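Sorent clamp-on desk lamp, black
Reviewed by Ayana Derese
Bought from: Dorkix, Terkbridge branch
Price paid: £40

I bought this in July to go on the desk in the back bedroom, where I do my sewing repairs and most of the household paperwork. The old lamp there was a Çınar with a heavy base that took up the corner where I wanted to put the machine. I needed something that clamped to the edge and could be pulled across the whole desk.

The Sorent has two arms, a lower and an upper, with a joint at the clamp, one in the middle and one behind the lamp head. With both arms stretched out flat it reaches 106 cm. You won't use it like that because it droops, but it does mean that at a sensible angle it gets to the far side of an ordinary desk with plenty to spare.

Putting it together

It comes in a flat box in four pieces. The clamp goes on first, then the lower arm drops into the clamp, and the upper arm and head are joined with a bolt and a plastic wing nut. The instructions are one sheet of drawings with no words. The third drawing shows the bolt going in from the left and the fourth shows it already in from the right. Either way works. I used my own small spanner on the clamp, as the key in the box is soft metal and started to round off straight away.

The clamp

The clamp opens to 40 mm. My desk top is 30 mm so it fitted, but it would not go on the kitchen worktop with the lip underneath. There are rubber pads on both jaws. The bottom one is stuck on with a bit of glue and came away the second time I moved it. I put it back with contact adhesive and it has stayed. No marks on the desk so far.

If you have a glass desk I would look at something else. The top jaw is small and you have to do it up hard to stop the lamp turning when you pull the arm.

Light

The light is good and I have no complaints. There are three settings for colour, from yellowish to a cold white, and five for brightness. I use the middle colour for reading and the cold one for matching thread. Navy and black thread look different under it, which they never did under the old lamp.

The head is a long bar, so you don't get one hard shadow from your hand. You do get a soft one on each side. It doesn't flicker that I can see, and my phone camera doesn't show bands either.

It remembers the last setting if you turn it off at the switch on the head. If you turn it off at the wall it goes back to full brightness and cold white, and that is unpleasant first thing in the morning.

Controls

Touch buttons on top of the head. They work through dust and thread fluff but not with a thimble on. There is no click, so in the dark you feel about for them and usually change the colour before you find the power. A small raised dot on the power button would sort it out. I have stuck a bit of felt there.

The cable is 19 cm too short for me. It comes out of the head, runs down both arms in clips, and what's left over at the clamp doesn't get to my socket, so it is on an extension lead. The clips are fine on the lower arm. On the upper arm they pull off whenever the arm is folded right back.

The joints

These are the weak part. When new, the lamp stayed wherever I put it. By the autumn the middle joint had started to sink, slowly, so that after an hour of hemming the head was a hand's width lower than where I had left it. Tightening the wing nut fixes it for a few days. If you tighten it too much the arm jerks when you move it, and the plastic washer creaks.

I took the joint apart to look. The bolt is steel but it passes through plain plastic on both sides, and the plastic had worn to a slight oval. I rang the Dorkix counter and they offered a swap for the same model, which I turned down, as I'd only have the same thing again by summer. They did post me two spare washers free of charge. I fitted them on 21st December and it has held better since.

The joint at the clamp is much stiffer and has given no trouble. The one behind the head is a ball, and it is fine for tilting but doesn't like being twisted.

Who it suits

Someone who sets a lamp up once and leaves it. For a desk where you mostly read or type, it is a fair buy at the price and the light is better than on some dearer ones I looked at in the shop. If you move your lamp twenty times in an evening, as I do, expect to be tightening the middle nut.

Three out of five. It would be four with a better joint.

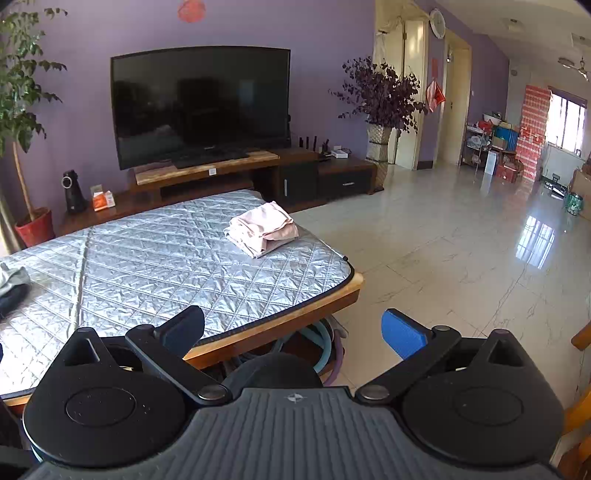

I have been asked what I'd look for instead, and my answer is to check the joints before the light. Move the arm up and down in the shop and look closely at what it turns on. The black arms in the photo each pivot on a round silver metal pin, with a smaller pin set in the far end, and metal pins are what I'd want to see on a lamp too. Ask whether the washers can be bought separately. Dorkix didn't list them and I only got mine by ringing up. I'd also take a tape measure for the clamp, and measure from your desk edge to the socket before you go.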